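Notebook, glaze bench
Dec 26, 2022
Crazing on the Alberg clear, continued
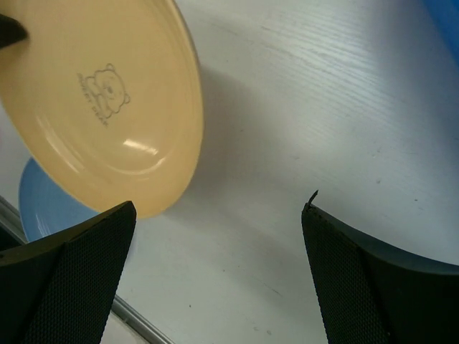
Carrying on from the last entry. The Alberg clear over the buff body still crazes after a delay. Tiles come out of the kiln clean, pass the ink wipe on the first day, and show a fine net by the end of the second week. The clear over the white body does not do this. Same bucket of glaze, same kiln, same shelf.

Working assumption is still a thermal expansion mismatch: the glaze shrinks more than the body on cooling and ends up in tension. The delay points to moisture expansion in the body as well, because a porous body takes up water from the air and grows slightly. Both push in the same direction. The question is how much of each.

Test set from this week

Tiles were cut from one slab of the buff body, Paulík bag, the batch with the torn label. Bisque as usual. Glazed by dipping, three seconds, one coat. Thickness checked with the needle on the wet coat at three points per tile. Four tiles were thick at the lower edge from drips and I pulled them out of the set.

Series A: glaze as mixed.
Series B: glaze plus fine silica, small addition.
Series C: glaze plus fine silica, double the addition in B.
Series D: glaze as mixed, body fired with a longer soak.

40 tiles in total after the rejects, split evenly. Cones on all three shelves. The bottom shelf ran a little cool, as it has since March, so every series got tiles on every shelf.

Cooling was left to the controller down to 700 and then natural with the lid shut. Lid cracked at 300. I know the older sheet says to crack it earlier. I am not doing that again while we are looking at crazing, it only adds another variable.

Heat and quench

Oven, then water at room temperature, ink, wipe, look under the loupe. Oven temperature raised one step each cycle. A tile is out at the first visible line, even a short one at the edge.

Series A failed early, all tiles, no surprise. Lines started at the corners and ran inward.

Series B lasted longer, but the spread is wide. Two tiles from the bottom shelf went almost as early as A. Top shelf tiles did well.

Series C is the best of the four for crazing. The surface is not good, though. Slight haze, and pinholes on the bottom shelf tiles where the glaze has not fully smoothed out. Probably undissolved silica. Would not pass for tableware.

Series D sits between A and B. The longer soak does help, which fits the moisture idea: denser body, less water taken up. Boil test on unglazed bars from the same slab gives lower absorption for the long soak. Numbers are in the balance log, not copied here.

Steam test

Using the Clendo pressure vessel. The gasket is leaking again at the hinge side and pressure sagged during the second run, so I count only the first and third. The spare gasket in the drawer is for the older lid and does not fit.

After the first run, A was crazed all over. B had short lines on the tiles from the bottom shelf. C clean. D clean.
After the third run, B was crazed on most tiles, C still clean, D had lines at the foot edge only.

D holding up better in steam than in the quench is the useful result here. It separates the two causes fairly well. The quench loads the expansion mismatch and D does nothing for that. Steam loads the body, and D helps.

Next

B addition combined with the D soak. I expect that to get most of the way without the haze. If it does not, the step after is to swap part of the soda feldspar in the Flindlow recipe for something lower in expansion — that means a full remelt of the line blend, so not before the B and D combination has been through steam.

Sieve the silica again before adding it. The last lot left grit on the mesh.

33 tiles are left in the bisque box, enough for one full round plus spares. Mark them on the back with iron oxide this time. The cobalt pencil bled through under the foot and two marks could not be read after firing.

Still open: whether the bottom shelf result is heatwork or just the slower cooling down there. Put a cone pack at the back as well as the front on the next firing.

Order a gasket for the Clendo, hinge type, current lid. Keep the A tiles in the tray by the window and ink them again in two weeks.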